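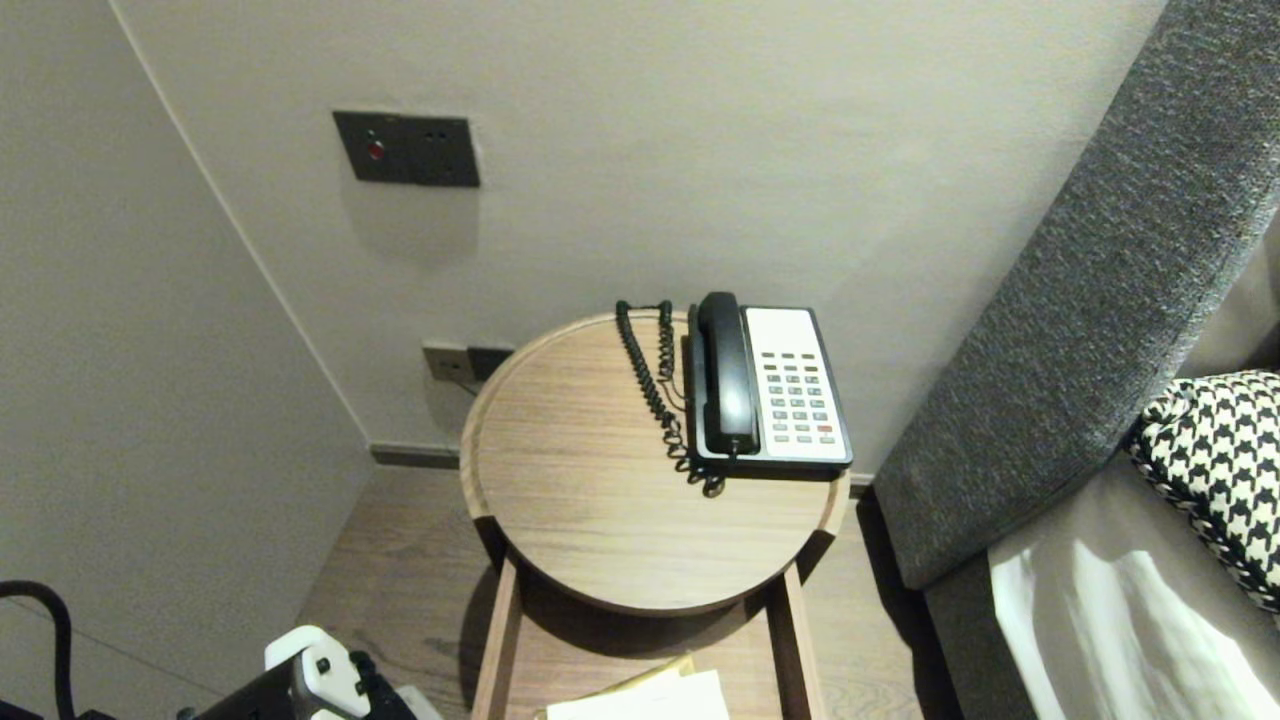 Wie viel Gepäck braucht man für elf Tage zu Fuß? Bei mir waren es am Ende acht Kilo, Wasser nicht mitgerechnet, und davon habe ich ein gutes Kilo spazieren getragen.

28.7.18

Im Juni bin ich von Skenville nach Trullura gelaufen, mit Übernachtung in Pensionen und kleinen Hotels. Mehrere Leute haben mir danach wegen der Packliste geschrieben, deshalb schreibe ich es einmal ordentlich auf.

Der Rucksack war der alte mit 38 Litern. Er hat keinen Netzrücken und man schwitzt darin, aber er sitzt. Ich hatte vorher überlegt, einen neuen zu kaufen, und es dann gelassen. Der Hüftgurt ist an der linken Seite ausgefranst und muss vor der nächsten Tour genäht werden.

Kleidung: zwei Funktionshemden, ein langes Hemd für abends, eine Wanderhose mit abnehmbaren Beinen, eine dünne Stoffhose, drei Paar Socken, Unterwäsche für vier Tage, Fleecejacke, Regenjacke. Die Regenhose blieb zu Hause. Auf der Etappe nach Fukent hat es von morgens bis nachmittags geregnet, und ich hätte sie gern gehabt. Nasse Hosenbeine scheuern, und am nächsten Morgen war der Stoff noch klamm.

Gewaschen habe ich jeden zweiten Abend im Waschbecken. Kernseife reicht. Die Sachen im Handtuch ausdrücken, dann auf die Leine. In Iturra gab es keinen Haken und keinen Heizkörper, da hing alles über der Stuhllehne.

Schuhe: halbhohe Wanderschuhe, im Frühjahr eingelaufen, dazu Sandalen für abends. Eine Blase am dritten Tag, rechte Ferse. Die Pflaster waren gut, die Schere hätte ich mir sparen können, am Taschenmesser ist eine.

Überflüssig waren:
das zweite Buch
die große Tube Sonnencreme (die kleine wäre auch nicht leer geworden)
der Fön, 500 Gramm, den ich kein einziges Mal ausgepackt habe
die Stirnlampe

Über die Stirnlampe kann man streiten. Im Juni ist es lange hell, und ich war immer vor acht am Ziel. Im Herbst würde ich sie mitnehmen.

Gefehlt haben mir außer der Regenhose ein zweites Ladekabel und Ohrstöpsel. In Fukent lag das Zimmer zur Straße, und ab fünf fuhren die Lieferwagen. Ohrstöpsel habe ich am nächsten Tag in der Apotheke gekauft.

Beim Essen habe ich mich verschätzt. Zwischen Fukent und Iturra gibt es auf der ganzen Strecke keinen Laden, und das Gasthaus am Stausee hat montags zu. Zwei Müsliriegel und ein Apfel sind für so einen Tag zu wenig. Bargeld sollte man auch dabeihaben, in einer Pension wollte man 80 Euro in bar und der nächste Automat war im Nachbarort.

Die korrigierte Liste stelle ich noch ein, sobald ich alles einzeln gewogen habe. Die Küchenwaage braucht erst eine neue Batterie.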